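Feddale hand gripper - recordings and build notes

Version 2, 27 Jul 2020
Maintained by Zofia Rutkowska

What is in the folder

Feddale is a gripper you hold in your hand and carry about, with a camera on it, so that you can record yourself doing a job and later try to teach a robot arm the same job. I built it in the shared workshop in Dudek over the spring and started recording in June. The folder holds the recordings, the print files for the housing and the scripts I use to cut and check the clips.

There are 2202 clips in the raw set. After checking, 1561 were kept and these are in the folder called clean. The rest are in raw only. Most were dropped for one of these reasons:

- a finger marker was lost for more than a second
- the trigger was squeezed before the clip started
- the clock in the camera and the clock in the logger had drifted apart

If you only want to train something, use clean. The raw set is there for people who want to write their own checks.

Folders

raw/ - everything as it came off the card
clean/ - trimmed clips with finger width worked out for each picture
print/ - housing, trigger, finger mounts
scripts/ - cutting, checking, marker reading
notes/ - my workshop log, typed up, spelling not fixed

Each clip has a video file and a text file of the same name. The text file has one line per picture: time, finger width in millimetres, and a flag which is 1 if the markers were read and 0 if the width was filled in from the lines on either side.

The build

The housing is printed in grey. The first one split along the slot when I tightened the finger mount, so the walls are thicker in the file called housing_b. Use that one. The older file is still there for anybody who has already printed it and wants to compare.

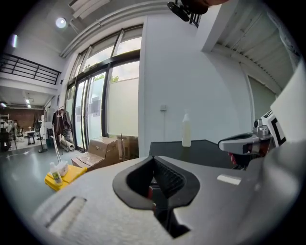
Finger width is read from the printed square markers. Print them on matt paper and glue them down flat. Glossy paper caught the ceiling lights and I lost most of a day's clips to it. Measure the black part of the square with calipers after printing and put that number in scripts/markers.txt. My printer shrinks things slightly and yours may too.

The trigger return spring came out of a box of odds and ends and I have no part number for it. Anything soft will do. If it is too stiff your hand will ache and the clips get jerky towards the end of a session - you can see this in some of mine.

Running the check

Put new clips in raw/, then run check.py from the scripts folder. It writes a list of what it would keep and asks before copying anything. It does not delete.

The marker reader is a cut-down copy of Flostinine, which I wrote for an older project called Giltine. Some of the variable names still say giltine. They do no harm and I have left them.

Known problems

- Daylight changes a lot between clips. I did not fix the exposure.
- Everything was recorded by one right-handed person.
- Width readings below 2 mm are not reliable, as the fingers flex when they are fully closed.
- A few text files end one line short. The script copes with it but yours might not.

Using it

Free for any use. Please keep this file with the clips if you pass them on. Corrections to the print files are welcome, above all for the trigger, which I would like to make shorter.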